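# Exhibition and Workshops Working Group - Minutes

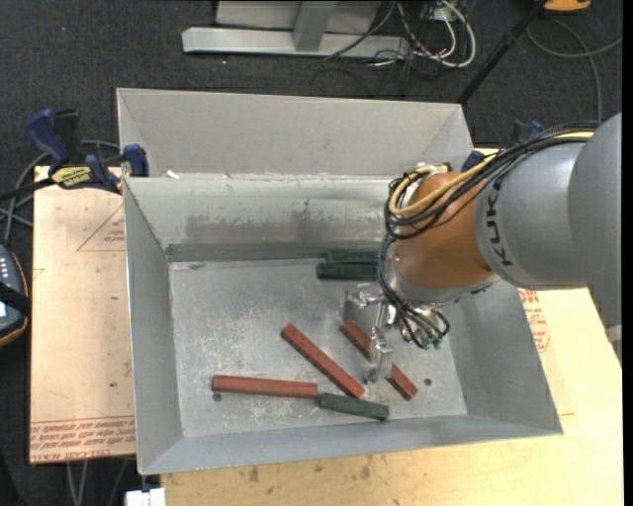 Held Wednesday, 2:00 p.m., Prirnevside Arts Center, upper meeting room. Quorum met. The minutes of the previous meeting were approved with one correction: item 4 should read "loan agreement," singular.

## 1. Matters arising

1.1 The lender's condition reports for the textile works have been received and filed. Two reports lack a signature on the second page. They have been returned for completion.

1.2 The lighting survey of the lower gallery is complete. Readings at the north wall exceed the limit set in the loan agreement for works on paper. The wall will be reassigned to the sound works and the paper works moved to the inner room. Floor plan to be reissued as revision C.

1.3 The request for a second drinking fountain remains with the building owner. No change.

## 2. Exhibition: "Potar"

2.1 The exhibition consists of printed cloth, field recordings and dye samples made from river plants. Installation begins in the first week of October. The lower gallery closes to the public for 6 days.

2.2 Crates will be delivered by Stornus to the rear entrance. The freight elevator takes loads up to the door height of the car only, so the two longest rollers must go by the main stairs. Stornus has asked for the stair dimensions, including the clearance at the half landing. Measurements to be sent before the delivery slot is confirmed.

2.3 The cloth will hang from aluminum battens on wire. The working group discussed whether the wires should be fixed to the existing ceiling track or to new anchors. The track is rated for the load but its spacing doesn't match the hanging plan. Agreed to keep the track and adjust the plan. The artist's studio has accepted a shift in the position of the outer panels on condition that the center panel doesn't move.

2.4 Sound levels. The recordings play in a loop through four ceiling speakers. At the last test the low end could be heard in the reading room. A high-pass filter will be applied and the test repeated with both doors closed, then with the east door open - the east door is the one visitors tend to leave open.

2.5 Wall text is at second draft. The term "bio-dye" is to be replaced with "plant dye" throughout. Large-print copies will be kept at the desk and at the gallery entrance.

## 3. Workshops

3.1 Three formats were put forward: plant dyeing, field recording and a joint session in which participants print a cloth from a sound trace. The joint session is held over to the spring. It needs both rooms at once and the calendar doesn't allow it.

3.2 Plant dyeing will be offered at 9 places per session. The figure is set by the number of sinks and by the extraction in the wet studio. A request to raise it was not supported.

3.3 Mordants. Only alum will be used. Iron was considered for darker shades and ruled out for public sessions. Safety data sheets are to be printed and kept in the wet studio, and spent baths collected in sealed drums for disposal under the existing contract.

3.4 Field recording will start at the center and continue on foot along the river path. The route has been checked for step-free access. One section floods after heavy rain, and an indoor version of the session is to be written up as a fallback.

3.5 Booking opens to members one week before general release. Places not claimed at the end of that week go to the public list. The booking form will ask about allergies to wool and latex.

## 4. Budget

4.1 Of the workshop allocation, 81 percent is committed. The remainder is held against replacement of the dye pots and the hire of recorders.

4.2 The Nwachukwu Fund has confirmed its grant for materials. Payment is in two parts - the first on signature, the second on receipt of the final report. The report must include attendance by session and one page on access provision.

4.3 The transport quotation from Stornus excludes return of the crates. A revised quotation has been requested. Until it arrives, the transport line stays open.

## 5. Opening evening

5.1 Capacity of the lower gallery with the cloth installed is set at 70. Entry will be timed, with the foyer used for those waiting.

5.2 No drinks in the gallery. A table will be placed at the foyer side of the doors. The short talk will be given in the foyer with a portable microphone, and captioned on the foyer screen.

## 6. Actions

| Item | Action | Responsible | Due |
|---|---|---|---|
| 1.2 | Reissue floor plan, revision C | Exhibitions | Next meeting |
| 2.2 | Send stair dimensions to Stornus | Building | Friday |
| 2.4 | Fit filter, repeat sound test | Technical | Before installation |
| 2.5 | Third draft of wall text | Exhibitions | Next meeting |
| 3.3 | Print and post safety sheets | Learning | Before first session |
| 3.4 | Write indoor version of session | Learning | Next meeting |
| 4.3 | Obtain revised quotation | Finance | Next meeting |

## 7. Other business

7.1 The key safe code has been changed. Staff should request the new code in person at the front desk.

7.2 The projector in the upper meeting room loses signal when connected through the floor box. Use the wall socket until the cable is replaced.

The meeting closed at 3:40 p.m. Next meeting: same room, date to be circulated with the revised floor plan.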